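Rephotography

Rephotography, also called repeat photography, is the practice of photographing a place again from the position used for an earlier picture, so that the two can be compared. The interval between the pictures may be a few weeks or more than a century. The method is used in the study of glaciers, coasts, woodland and farmland, in the recording of buildings, and in documentary and art photography. The earlier picture is usually called the source photograph and the later one the repeat. The two together are called a pair, and three or more pictures from one position form a series.

Terminology

Usage varies between fields. Geographers tend to write of repeat photography, while photographers and galleries prefer rephotography. "Then and now" is the common phrase in newspapers and local history books, and is normally applied to looser work in which the subject is the same but the camera position has not been measured. The camera position is known as the station or vantage point. A station fixed on the ground with a peg, bolt or post is called a marked station.

Method

Finding the station

The general area is found from the caption, from maps and from the shape of the skyline. The exact position is then found by parallax. Two pairs of objects are chosen in the source photograph, each pair consisting of one near object and one far object which appear close together. The photographer moves sideways until the near and far objects line up as they do in the source. Movement forwards and backwards is checked by measuring the gap between two objects at different distances and comparing it with a second gap elsewhere in the picture.

A common working procedure is to carry a print of the source photograph ruled with a centre cross. A trial picture is taken, the same distances are measured on it, and the ratio of the horizontal to the vertical distance is compared with the ratio on the print. The camera is moved and the test repeated until the ratios agree. Camera height matters most where there are objects close to the lens. With distant mountain views an error of a metre may make no visible difference, but in a street or a room it can move a table edge or a window sill a long way across the picture.

Lens and format

Perspective depends on the position of the camera and is not altered by the focal length of the lens. A repeat made with a wider lens can therefore be cropped to match the source. Many early view cameras had a rising front, which kept upright lines parallel when the photographer wanted more of the top of a building. A repeat made by tilting an ordinary camera upwards will show the same building with sides that lean inwards, and has to be corrected with a shift lens or by computer.

Season and time of day

Shadows are used to work out when the source photograph was taken. The direction of a shadow gives the position of the sun, and its length gives the sun's height. For most dates in the year there is a second date with the same sun height, so leaf cover, snow or clothing may be needed to decide between them. Where a pair is meant to show change in plants, the season is matched as closely as possible. Where it is meant to show change in buildings, an overcast day is sometimes chosen even if the source was taken in sunshine, as detail is lost in heavy shade.

Records

A station record normally gives the map reference, the height of the lens above the ground, the compass bearing, the focal length, the date and hour, and a sketch of the station with distances to fixed points nearby. A picture of the camera on its tripod, taken from a short distance behind, is often added. Where the station has been lost, for instance under a new building, the record gives the nearest point that could be used and the direction in which it differs.

Indoor rephotography

Interiors are repeated less often than landscapes. Distances are short, so small errors in position are easily seen, and furniture, which would otherwise serve as a guide, is frequently moved between visits. Fixed features such as door frames, chimney breasts and ceiling joints are used for alignment. Light is a further difficulty. Early interiors were often made by daylight with long exposures, or with flash powder, and modern room lighting gives a different balance between windows and walls. 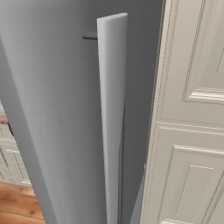

Kitchens and bathrooms are considered the hardest rooms to match, as they are refitted more often than others and may keep none of their earlier fixed features. In such cases the outline of the room itself, taken from a floor plan, is used in place of visible objects.

The Brornia survey

The Brornia survey is a repeat series covering the river town of Brornia and the neighbouring village of Treva. It was begun by the photographer Abdelghani Fahmy, who took as his source a set of glass plates made for the Magagula brickworks. The plates had been kept by the works office and passed to the Unance archive when the works closed. Of the 700 plates in the set, Fahmy judged 53 to be suitable for repetition. The others were portraits, pictures of machinery, or views without enough fixed detail to find the station.

Fieldwork took place each October, when the leaves were thin enough to show the far bank. Stations on public land were marked with steel pins. Kendra Simard, who took over the survey from Fahmy, repeated the whole group after an interval of 15 years and added interiors of houses in Treva. She also corrected 2 of the original stations, which had been placed on the wrong side of the lane. The third set of prints was deposited at Unance on 30th December, with the station records bound separately.

Limits

A pair shows the state of a place at two moments and gives no direct evidence of what took place between them. A wood may have been felled and replanted in the interval and appear unchanged. The choice of source photographs also affects the result. Early photographers favoured landmarks, new works and damage, and ordinary ground between them was seldom recorded. For this reason repeat series are usually read alongside maps, rate books and air photographs.

See also

Aerial survey
Documentary photography
Parallax
Time-lapse photography
View camera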